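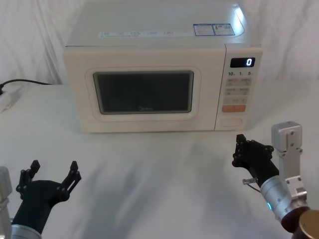 Weiße Mikrowelle auf weißem Tisch, Hausmesse Estgate

Die Einladung versprach einen "Blick hinter die Kulissen des modernen Haushalts". Ich bin am Donnerstag hingefahren, trotz des Novemberregens, und habe vor allem Prospekte gesehen. Das Gewerbezentrum Estgate liegt so weit draußen, dass der Shuttlebus eine eigene Erwähnung im Programm bekam. Er fuhr zweimal am Vormittag. Ich habe beide verpasst.

Auf dem Gelände verteilen sich 54 Aussteller über zwei Hallen. Den größten Stand hat Plundel, Küchengeräte und alles, was man dranstecken kann. Dort erklärte man mir, die neue Reihe spare "spürbar" Strom. Auf die Frage, gegenüber welchem Gerät und bei welcher Nutzung, kam ein Faltblatt. Im Faltblatt stand wieder "spürbar".
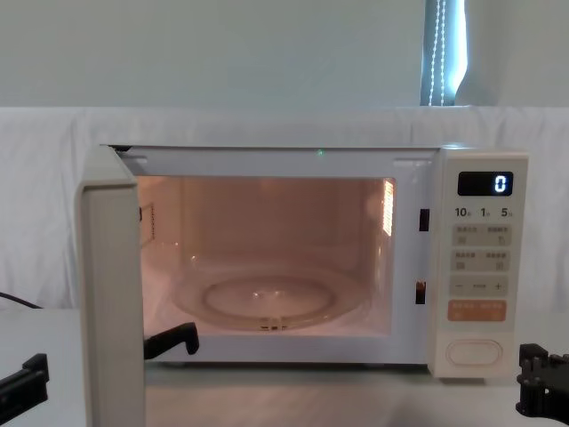 Einen Messwert habe ich am Ende doch noch bekommen, und zwar am Stand von Nyitrai, wo ein kleines Schild 107 Kilowattstunden im Jahr nannte. Für einen Kühlschrank wäre das ordentlich. Nur stand das Schild zwischen zwei Modellen, und die Dame am Tresen wollte sich nicht festlegen, zu welchem es gehört. Das teurere kostet 1.434 Euro, Lieferung nicht inbegriffen.

Um elf dann der Vortrag "Küche 2035". Vierzig Minuten Folien, davon gefühlt die Hälfte mit glücklichen Familien an Kochinseln, die größer waren als meine Wohnung. Ersatzteile kamen nicht vor. Ich fragte nach: Wie lange bekommt man eine Türdichtung? Man wolle das mitnehmen, hieß es.

Zur Mittagszeit gab es Linsensuppe, gut gewürzt, und zu wenig Stühle. Laut Veranstalter kamen 3.520 Besucher. Wenn das stimmt, waren die meisten wohl gerade in der anderen Halle.

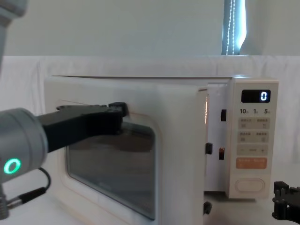 Lohnt sich die Anfahrt?

Wer ohnehin in Undonach zu tun hat, kann eine Stunde einplanen. Die Reparaturecke hinten in Halle 2 war das Beste am ganzen Tag, stand aber nicht auf dem Lageplan. Parken kostet acht Euro, zahlbar nur mit Münzen. Der Automat gibt kein Wechselgeld.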